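Olgate Alterations & Garment Care – About Us

We use cookies to remember your location and keep this site working. By continuing you accept our cookie policy. Accept | Settings

Print this page | E-mail this page

Olgate is a family tailoring and garment care shop in Plelasstead. Marwan Najjar opened it 18 years ago with one sewing machine and a rented counter at the back of a shoe repair store. He had trained as a coat maker and expected to make coats. Most people who came in wanted hems, zippers and buttons, so that became the business.

His son Jad Najjar runs the shop now. Marwan still comes in most mornings and handles the wool coats. There are 10 of us on staff, with 2 locations: the main shop on Lo Street and a smaller drop-off counter near the train station.
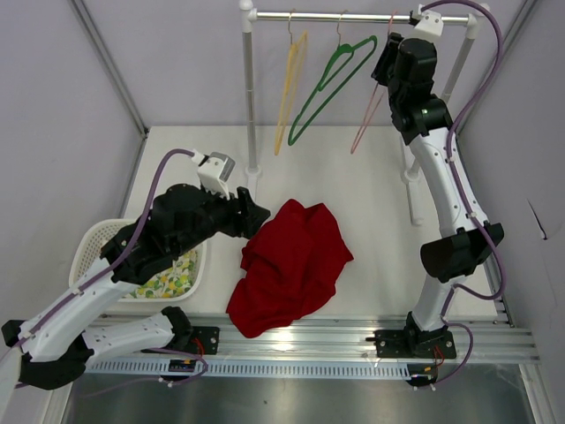 Do I need an appointment for a fitting?

Walk-ins are fine for hems, buttons and repairs. For wedding clothes, suits and anything with a lining, please call ahead so that a fitter is free when you come in. Bring the shoes you plan to wear.

Rawan Yammine is our head fitter. She does the pinning and marking, and she writes the ticket that goes with each piece to the workroom. If she thinks a repair will cost more than the garment is worth to you, she will say so at the counter. We charge nothing for that conversation.

Byung-chul Cha runs the workroom. He joined us from a uniform company, where he spent years replacing linings and pockets, and he still does most of that work himself.
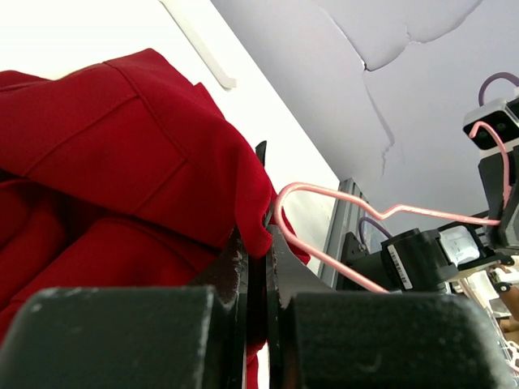

Linings are priced by the piece, and the price includes the fabric unless you want silk. Standard repairs are ready in 4 working days. May is our busiest month – graduations and weddings come together – and during that time relining can take longer. We give you a pickup date when you drop off and call if it changes.

Jihad Mahasneh looks after pressing and stain removal. He asks a lot of questions about what was spilled and what you tried on it at home. Please answer them, even if you used dish soap.
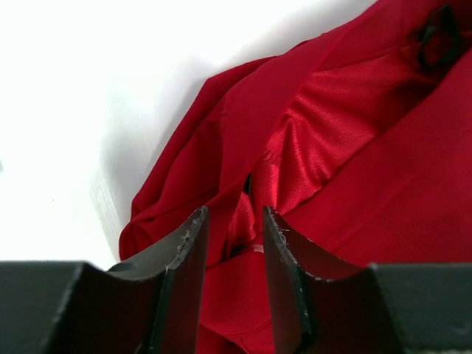

We also take in the Climby line of children's outdoor clothing for knee patches and zipper repairs. Other brands are welcome at the same prices. Clothes left with us for more than three months are given to the winter coat drive, after two phone calls to the number on the ticket.

The Lo Street shop opens at 8 a.m. and closes at 6 p.m. The station counter closes at 7 p.m.

Get our newsletter: shop news and seasonal prices by e-mail. Sign up | Unsubscribe at any time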